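La lettre de la Bibliothèque de rue d'Ostovia
Numéro de septembre

Le désherbage, ou l'art de se faire des ennemis avec des cartons

Il existe dans le métier un mot charmant pour désigner le fait de jeter des livres. On dit « désherber ». L'image est bucolique, on se voit en chapeau de paille entre deux rangées de haricots. En pratique, on est à genoux devant la cote 640 avec un diable au pneu crevé, et quelqu'un passe la tête dans l'allée pour demander si on compte vraiment se débarrasser du Guide pratique du magnétoscope.

Oui. On y compte.

L'été a donc été consacré au fonds documentaire du rez-de-chaussée, qui n'avait pas été trié depuis le déménagement de la rue Holludano. Le catalogue annonçait 1 195 volumes. Les rayonnages, eux, étaient conçus pour en accueillir 600, ce qui explique les doubles rangées, les livres couchés sur les livres debout, et la petite colonne de revues de jardinage qui servait de serre-livres à tout le rayon sciences depuis si longtemps qu'elle avait fini par recevoir une cote.

Pour ceux que la méthode intéresse (nous avons reçu des lettres, dont une en majuscules), voici comment nous avons procédé. Chaque ouvrage passe devant trois critères : est-il encore exact, est-il encore entier, est-il encore emprunté ? Un livre qui échoue au premier part presque toujours. Les manuels de fiscalité, les atlas avec des pays disparus, les guides de voyage qui recommandent des hôtels devenus des parkings. Un livre qui échoue au deuxième peut être réparé, sauf s'il lui manque le dernier chapitre, auquel cas nous avons eu pitié des futurs lecteurs. Quant au troisième critère, il fâche tout le monde.

Car un livre peut être excellent et n'avoir pas bougé depuis douze ans. L'histoire de la tannerie dans la vallée de l'Ursu, en deux tomes, est un travail admirable. Le tome un est sorti quatre fois. Le tome deux, jamais. On en déduit ce qu'on veut sur le tome un. Nous avons gardé les deux, par respect pour l'auteur et parce que le fonds local échappe au couperet, mais ils sont désormais au sous-sol, où ils tiendront compagnie aux annuaires.

Le bilan : 232 titres retirés. Les plus abîmés sont partis au recyclage, les autres attendent la vente. Quelques cas ont été étudiés un par un, notamment les livres sans code-barres, ceux dont la fiche avait disparu et ceux dans une langue que le catalogue ne signalait pas. On ne soupçonne pas, tant qu'on n'a pas vidé une étagère, le nombre d'ouvrages qui vivent dans une bibliothèque sans y avoir jamais été inscrits. Ils arrivent par la boîte de retour, un soir, et personne n'ose leur demander leurs papiers.
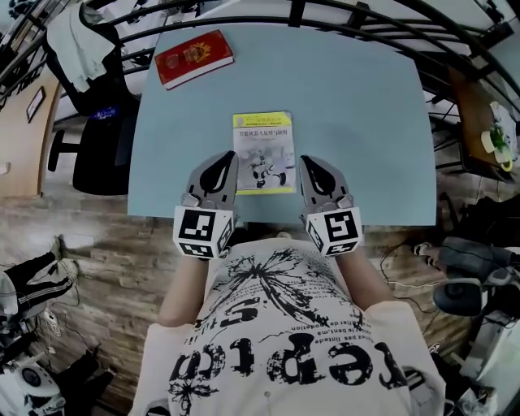
Un livre relié rouge et un manuel en chinois sur les robots intelligents.

La question des langues mérite qu'on s'y arrête. Nous avions pris l'habitude, assez paresseuse, de ranger tout ce que nous ne savions pas lire sous l'étiquette « Divers étranger ». Le rayon réunissait des recettes hongroises, un traité de couture en portugais, des contes turcs et un mode d'emploi de tracteur dont la présence reste inexpliquée. Ces livres seront dorénavant classés par sujet, comme les autres, avec une gommette indiquant la langue. La cuisine hongroise ira avec la cuisine. Le tracteur ira avec l'agriculture, où il se sentira mieux. Si vous lisez une langue que nous ne lisons pas et que vous disposez d'une heure, passez à l'accueil : il nous reste des titres à transcrire, et nous vous offrirons un café dont nous ne garantissons que la température.

Borislav Berisha, qui a tenu le diable tout l'été, souhaite faire savoir qu'il n'a rien contre la poésie. La rumeur est née d'un carton marqué « POÉSIE – À DESCENDRE », aperçu près de l'ascenseur par plusieurs habitués. Il fallait comprendre : au rez-de-chaussée. La poésie était au deuxième étage, elle est maintenant à gauche en entrant, et elle n'a jamais été aussi bien placée. Ses emprunts n'ont pas bougé pour autant, mais on lui laisse l'automne.

Autre rumeur, autre démenti. Nous n'avons pas « vendu les étagères Wuretham ». Les étagères Wuretham sont toujours là, lourdes, beiges, impossibles à démonter sans une clé que le fabricant a cessé de fournir. Nous les avons repoussées contre le mur du fond, ce qui dégage la place de deux fauteuils sous la fenêtre. Les fauteuils ne sont pas encore arrivés. En attendant, il y a la place.

Parmi les découvertes faites entre les pages, et que leurs propriétaires peuvent réclamer : une ordonnance pour un chien, un billet de tombola, une carte postale commencée par « Chère Odile, je ne voulais pas te l'écrire » et abandonnée à cet endroit. Nous avons aussi récupéré une tranche de jambon séchée, dans un roman sentimental, à la page du mariage. Celle-là n'est pas à réclamer.

On nous demande souvent pourquoi ne pas tout garder. Essayez. Prenez chez vous l'armoire où vous rangez les choses qui pourraient servir, ouvrez-la, et cherchez-y un rouleau de scotch. Une étagère pleine à craquer décourage exactement de la même manière, surtout les enfants, qui n'ont pas la force de tirer un album coincé entre deux encyclopédies. Depuis que les rayons respirent, les albums sortent. Ils reviennent aussi, parfois collants, mais ils reviennent.

Côté pratique. La vente des livres retirés se tiendra dans la cour, dès 10 heures, le jour de la fête du quartier ; en cas de pluie, sous le préau. Les prix sont au poids, pesée faite sur la balance de la boulangerie, que nous remercions. Les marchands sont les bienvenus après midi. Apportez un sac solide, les nôtres ont cédé l'an dernier devant témoins.

Les dons reprennent ensuite, avec une règle neuve : trois livres par personne et par visite, à déposer à l'accueil. Pas dans la boîte de retour, pas sur le rebord de la fenêtre, pas devant la porte à la nuit tombée dans un cageot. Nous n'acceptons plus les encyclopédies en plusieurs volumes, même complètes, même reliées, même celles de votre grand-père qui y tenait beaucoup.

Les lecteurs inquiets pour un titre précis peuvent consulter la liste des retraits, affichée à côté de la photocopieuse. Elle restera au mur jusqu'à la vente. Quelqu'un a déjà écrit « HONTE » au feutre en face du Guide pratique du magnétoscope. Il est au carton 3, si cette personne veut venir l'acheter.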